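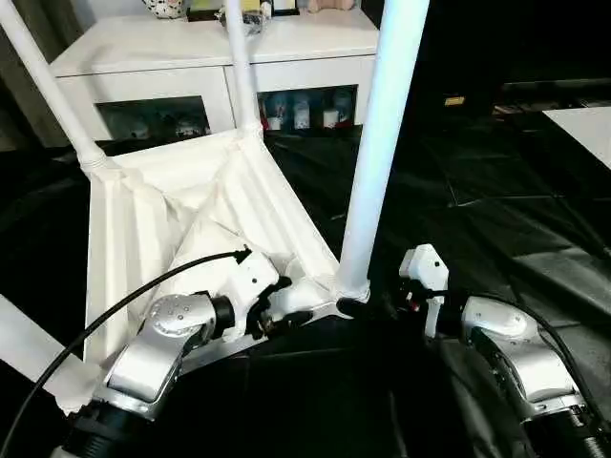
Photo: Ketside Tenants and Owners Forum / Common Areas Archive

Ketside Residents Forum > Building Rules and Notices > Shared furniture in the Gatchalian Court common room

Started by: GCourt_Board
Jul 3, 2018

The Board wishes to inform all residents that the furniture policy for the common room is under review. The current rule permits any household to reserve the room and its chairs for private use, at no charge, up to 2 times per calendar year. Under the proposed rule, a refundable deposit of $200 would be required for each reservation. Spending on repair and replacement of common room furniture reached $2,491 in the last budget year, and the reserve fund was not set up to carry an expense of that size.

Residents are invited to comment in this thread. Comments will be entered into the record before the August meeting.

Reply from: unit_3_east
Thank you for the notice. Our household does not support the proposal as written. A deposit of $200 is more than many families can set aside, even for a short period. We request that the Board consider a lower amount, or a written agreement in place of a deposit.

Reply from: delska_row
I respectfully disagree with the previous comment. The deposit is refundable. At Delska Row, where I lived before moving here, a similar deposit was in effect for several years and was returned promptly after inspection. The rule was well understood and I recall few complaints.

Reply from: mgr_retired
Before residents take a position on the amount, the Board should state how the $2,491 was spent. Ordinary wear is a common expense and should be paid from dues. Damage at a private event is the responsibility of the host. The notice places both under one figure.

Reply from: GCourt_Board
The request is noted. The total includes 41 replacement chairs ordered from Sketuvon, delivery, and the repair of one folding table. Records do not separate ordinary wear from damage at private events. An inspection form has been drafted so that this can be done in the future.

Reply from: mgr_retired
Then the form should be adopted first and the deposit considered after a full year of records. I would ask that this be entered as a formal comment.

Reply from: delska_row
A further year of delay means a further year of shared expense. Residents who never reserve the room are paying for those who do.

Reply from: unit_3_east
Residents who never use the bicycle storage also pay for it. Shared expense is the ordinary condition of a shared building. We would accept the inspection form without objection.

Reply from: northstairs
Will the deposit apply to the tenant reading group? It meets in the room every month and does not reserve under a single household.

Reply from: GCourt_Board
Groups open to all residents are exempt under the current draft. The text will be revised to make this clear. Comments remain open.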